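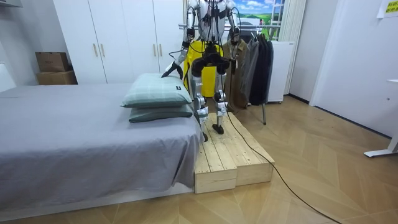
How often should I wash my pillows, the pillow itself and not only the pillowcase?
Two times a year is enough for most people if you use a zippered protector under the case and wash the protector every month.

kaj_g
Joined: September
I would like to ask about the second part of this. I have the Suvero pillow with down filling, and the label says to wash at low temperature. I washed it once and after 17 hours on the rack it still had wet lumps in the middle. Did I do something wrong?

Ayuba Dramani
Down must go in the dryer, low heat, with two clean tennis balls. Stop it every half hour and break the lumps by hand. A rack is too slow and the filling begins to smell.

yiran_j
I don't agree with two times a year. I sweat a lot at night and I wash mine every two months. It is a cheap Ellitz polyester pillow, so if it becomes flat I buy another one. I would not be so relaxed about it.

Ayuba Dramani
Every two months will destroy a down pillow. For polyester, do as you like.

yiran_j
I wrote that it is polyester.

Angelica G.
Please also mention that some pillows cannot be washed at all. My mother put a memory foam one in the machine and it came out in pieces. The foam was in the filter too. For foam I use a damp cloth with a little soap, then I leave it near the window until it is fully dry.

kaj_g
Thank you, the dryer is my problem. Mine is a small Torkon and the pillow fills it completely. Would a laundromat be better?

Akosua Kyei
Posted Jul 18, 2026
Yes, use the big machine. I wash two pillows together so the drum stays balanced, and I run the rinse again without detergent. I think too much soap is why many people get lumps, but Ayuba may say it is only the drying.

Ayuba Dramani
It is mostly the drying. But the second rinse is a good habit, I do it also.

kaj_g
I will try the laundromat this weekend. Does anybody know if the protector can go in at 200 °F or is this too hot? The tag has been washed away.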